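Two-finger gripper for small parts – Palix or Pemlow?

ribtickler
Right, I've been putting this off since October and I need to pick one. We've got an arm doing pick and insert on small computer bits (memory, processors, that sort of size) and I've had the Palix and the Pemlow fingers on loan. Budget is 400 quid for the pair of fingers plus mount, so nothing fancy. The Palix is stiffer but the tips are chunky. The Pemlow has lovely slim tips and bends if you look at it sternly. Anyone run either for more than a few weeks?

K_Ammann
I ran Pemlow fingers for six months on connectors. The flex is a feature! You're going into a tight slot, you want something in the chain to give a bit, otherwise you chew up the part. I'd take a soft finger over a stiff one any day for insertion.

solder_otter
Disagree with Konrad, sorry. Flex in the finger means you never know where the part is once you've grabbed it. Put the give in the wrist or in the controller and keep the fingers stiff. We had a whole batch of pins bent because the part had rolled in the grip and the arm carried on regardless.

K_Ammann
That sounds like a force limit problem to me, what were you running it at?

solder_otter
Low! It was as low as the Lamptey controller would go without faulting. Which is another moan for another thread.

khrys_l
Are you using the wrist camera for the approach or a fixed one? Asking as I had the opposite of your trouble. Grippers were fine, camera was rubbish, and I spent ages blaming the fingers. – Khrystyna

ribtickler
Wrist camera for everything at the moment. I did try a fixed one off to the side but the arm kept getting in the way just when I wanted to see something. The wrist view is great till you're close, then the fingers take up the bottom of the picture and you're guessing at the last bit.

khrys_l
Yep, same. I tilted mine a few degrees and it helped loads. You lose some of the background but who cares about the background.

bodgeit_ben
Has anyone mentioned shiny surfaces yet? If you've got bare metal behind the work your camera will hate you. Stick some matt card up. Costs pennies.

K_Ammann
Matt card, yes. Or move the light. I'd sort that before spending anything on fingers.

solder_otter
Or do both, and buy the stiff fingers :)

Lorna_T
Slightly off to one side, but do you need the tray upright? Mine lies flat and the whole job got easier, gravity does half of it.

ribtickler
I know, I know. Upright is what the job is though, so I'm stuck with it. Flat was much easier when I tried it on the bench.

Where I've got to after Thursday: I swapped back and forth 4 times, same tray, same program, only the fingers changed. Palix was better at holding the part square. Pemlow was kinder when I came in slightly off, so Konrad isn't wrong, but I had to re-teach the grab point after nearly every swap and I'm not doing that for a living. I also borrowed a set of Luvley rubber pads and stuck them on the Palix tips, and that's the first thing that has made me feel hopeful. A bit of squish right at the part and no bend further back. The pads do pick up dust like mad, mind, so they want a wipe with a damp cloth before you start.

Still not sure about the approach angle. I've been coming up from below the blue part with the fingers nearly touching the end of it before I close, and I think I could start further out and come in slower for the last 2 mm.

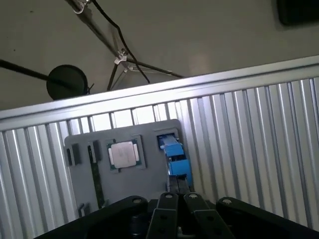
Khrystyna, what did you do about the cable when you tilted yours? Mine is already pulled fairly tight with the wrist turned right over, and I don't fancy making up a longer one if there's a bracket that gets round it. I'll have a go with Ben's card at the weekend too – there's a roll of black stuff in the cupboard somewhere.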